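Quiénes somos

Femden prepara pedidos y tramita devoluciones para tiendas pequeñas que venden por internet. Recibimos mochilas, textil de hogar, juguetes, menaje y aparatos electrónicos, los revisamos, los volvemos a embalar y los enviamos. La nave tiene 3000 metros cuadrados y la compartimos con el taller de embalaje de Petridis, que nos suministra el cartón y los rellenos.

La empresa la dirige Aliki Deligiannis. Panagiotis Vasilakis lleva las operaciones de almacén e Ifigeneia Kyriakidis se ocupa del personal y de la formación.

Cómo trabajamos con robots

El programa de automatización se llama Wusness y empezó en la sección de devoluciones. Es la parte más irregular del trabajo: cada bulto llega distinto, con plásticos arrugados, piezas sueltas y cajas que ya se han abierto antes. Durante años todo se hizo a mano y de pie, con muchas horas de coger, girar y dejar objetos.

Empezamos por los estuches y las cajas rígidas, que tienen bordes claros y se pueden sujetar con dos pinzas. La tela, los peluches y las bolsas siguen en manos de las personas. Iason Antoniadis, responsable técnico del programa, decide con el equipo de mesa qué artículos se prueban y cuáles se dejan para más adelante – la lista se revisa cada mes.

Mesa de pruebas, con el estuche blanco en el centro 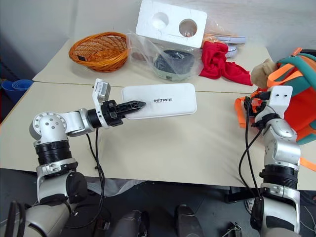
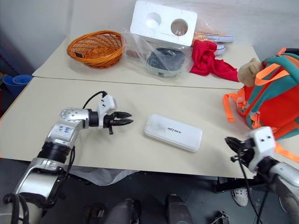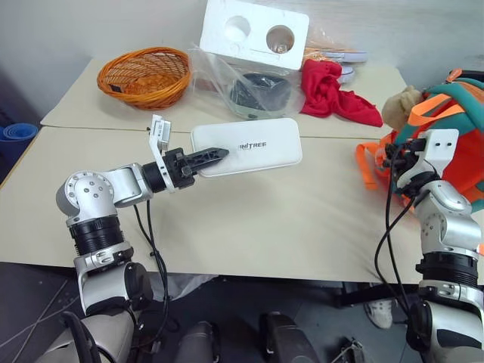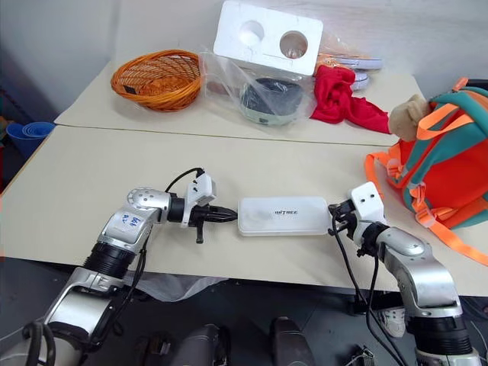
Qué cambia para la plantilla

En el turno de devoluciones hay ahora 4 puestos que antes no existían. Quienes los ocupan vienen de la propia sección y pasaron por un curso interno de 100 horas, dentro de la jornada. Preparan las mesas, supervisan los movimientos, anotan los fallos y paran el equipo cuando hace falta. Tienen una categoría salarial superior a la de manipulado y quien prefirió no cambiar conserva su puesto y sus condiciones.

El acuerdo firmado con la representación de los trabajadores recoge que ningún contrato fijo se extingue por la introducción de Wusness. También recoge que los datos de las mesas no se usan para medir el rendimiento individual. Las actas se pueden consultar en la oficina de personal.

Hay cosas que todavía no están resueltas. El ritmo de la sección es más desigual que antes, porque una mesa en pruebas va más despacio que una persona con experiencia. Panagiotis Stefanou, encargado de turno, pidió que esas mesas no contaran en el objetivo diario y así se hace desde octubre. Falta además ordenar mejor los cables y el material que se acumula junto a los puestos, un asunto que sale en casi todas las reuniones.

Con quién trabajamos

Tramitamos devoluciones para 795 tiendas. La mayor parte son negocios familiares, aunque también trabajamos con Erner, que nos confía toda su línea de artículos de viaje. Los clientes pueden pedir que sus productos se revisen solo a mano, sin coste añadido.

Visitas y empleo

Recibimos a centros de formación profesional por las mañanas, en grupos pequeños y con cita previa. Las vacantes se publican primero en el tablón interno y después en esta web. Para los puestos de mesa no pedimos experiencia con robots – sí conocer el trabajo de almacén y querer aprender el resto.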